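The Dish Line

The budget meeting had reached page 16, and page 16 was dishes.

"It says here you want a second arm," said the woman from Finance. She had driven in from Cloratstead with a thermos and a ruler, and she used the ruler to keep her place. "You have an arm."

"We have one arm," I said. "People generally use two."

She wrote that down. I had the feeling it would come back to me as a question about people.

The Votis cost more than my house, though my house came with a warranty. Kerr made a cheaper one that could lift anything you liked, provided you liked it slowly. Grusico would rent us theirs by the month, and the contract had a paragraph on "tableware events" that our lawyer read twice and then took home with him. I had put all three in a table. The woman from Finance laid her ruler under the bottom row and left it there.

"And this line? Training material, 561 dollars."

"Plates," I said. "Cups. A crate. The cubes for the wrists."

"The robot has wrists?"

"The person has wrists. The person does it first."

She asked to see the person doing it, so I turned the laptop around.

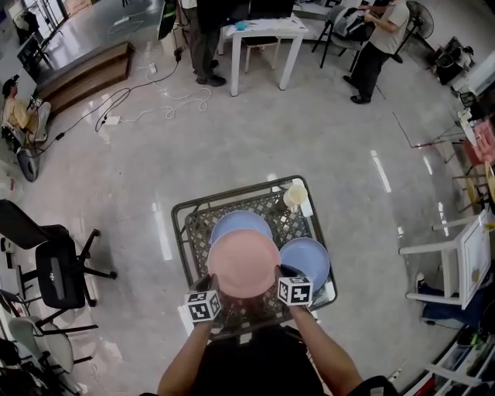
Pink plate, gray crate, before lunch.

She looked at it for longer than she had looked at the Votis quote.

"So somebody picks up a plate," she said.

"Yes."

"And you pay them."

"By the hour."

"And when you've paid them enough, you buy a machine, and it picks up the plate."

"That's page 17," I said.

She turned to page 17. It was mostly a graph. The line stayed flat until November and then climbed with great confidence into a part of the year we had no money for — I had drawn it myself, late, and I'd been generous.

"What would it cost," she said, "to just keep the person?"

I had that figure. I'd left it out of the packet, but I had it, and she waited with her pencil up until I read it to her. She wrote it under the Grusico row and drew a box around it, using the ruler.

Then she approved the plates.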